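Kollow Support / Handheld Grippers / Ticket 1000-76
Status: Resolved, rule text updated
Opened by: Rosine Lebrun
Assigned to: Fabrice Tessier
Shares: 18 | Comments: 4

Problem

Episodes for the sweater folding task are being rejected at review under rule 6, "fingers clear of garment at step boundary." The operator reports that both grippers were open at each boundary. Of 333 episodes submitted in November, 76 were returned with this code.

Checks

1. Calibration. Finger opening on both units reads within tolerance at full open and full close. No drift between sessions.

2. Time sync. Left and right streams agree. Ruled out.

3. Boundary position. Compared returned episodes against the written rule. The rule asks for open fingers and a visible gap, but sets no limit on how near the second gripper may be to the cloth. Reviewers were applying their own limit. The case below has a folded band lying across the upper part of the sweater, the near gripper open wide, and the other one reaching in over the left side — several reviewers failed it, others passed it.
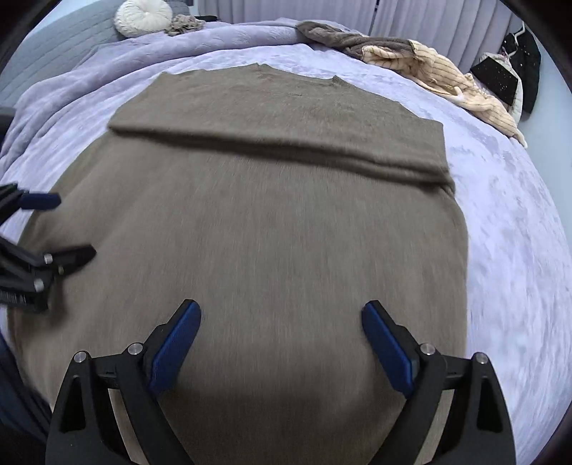 4. Shadow. Reviewers who failed such cases cited a dark area under the fingers as contact. Shadow alone is not evidence of contact. Use the finger opening trace and the frames on either side of the boundary.

Resolution

Rule 6 now reads: "At a step boundary, both grippers are open and neither holds cloth. A gripper may remain over the garment." Returned episodes go back into the queue under the new text. Operators do not need to re-record.

Follow-up

Rosine to confirm that the Skinville reviewers have the new wording. Long sleeves are still covered by rule 9 — no change there.

We use cookies to keep you signed in. Accept | Settings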